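Keeping Shared Surfaces Clear: Snacks, Cans and the Common Cabinet
Speaker notes, staff facilities briefing, Wirnmont building

Slide 1. Welcome

Thank colleagues for attending. State that the session concerns the shared areas on the upper floors and will finish before 11 am. Questions are to be held until the end, with the exception of any point on access or allergies, which may be raised at once.

Remind the audience that the building accommodates 287 members of staff and that the refreshment points are used from early morning until the evening.

Slide 2. The cabinet top

Explain that the low cabinets were provided for storage. Their tops have become the place where food is set down between meetings, and it is this habit that the revised guidance addresses. 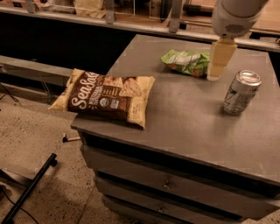

Samina Kiani

Begin with the grey cabinet. A large SeaSalt bag lies towards one end of the top and reaches over the edge, with a crumpled green snack bag further back. Neither is a serious matter in itself. The difficulty is that a bag left over an edge is easily caught by a sleeve or a folder in passing, and a crumpled bag leaves the next person unsure whether it is finished with.

Pause here. Invite the audience to consider how they would deal with each item.

Slide 3. The three questions

Is it open? An opened bag should be folded over, clipped and placed in the drawer marked for food. Clips are kept in the Otex tray beside the kettle.

Is it finished? Empty packets go in the general waste bin. They should not be pushed into the drawers, which were found in July to hold a good many of them.

Is it shared? Food offered to everyone should be put in a bowl, with the packet kept nearby so that the ingredients can be read. Food that is not shared should carry a name.

Slide 4. Drinks

Cans require separate mention. An upright can near the side of a cabinet is readily knocked, and the tops mark easily - the finish is matt and will not take strong cleaning products.

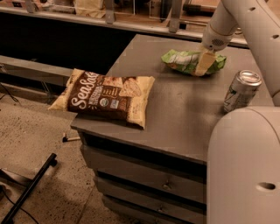
Cans should therefore be placed well back from the edge while in use, emptied at the sink and put in the recycling box. Staff are asked not to leave part-full cans overnight. Spills should be wiped at once with a damp cloth. Soltix spray is for the sinks only.

Slide 5. Responsibilities

Daniyal Talpur will continue to order clips, cloths and bowls. Anoma Jayawardena will check the labels on the food drawers each month and replace any that have worn away. Requests for additional bins should be sent to Shagufta Pirzada on extension 1237.

Note for speaker: if asked about the fourth floor, say that its 32 lockers are not covered by this guidance and that a separate notice will follow.

Slide 6. Questions

Allow ten minutes. Printed copies of the guidance are on the table by the door - please ask colleagues to take one for each team.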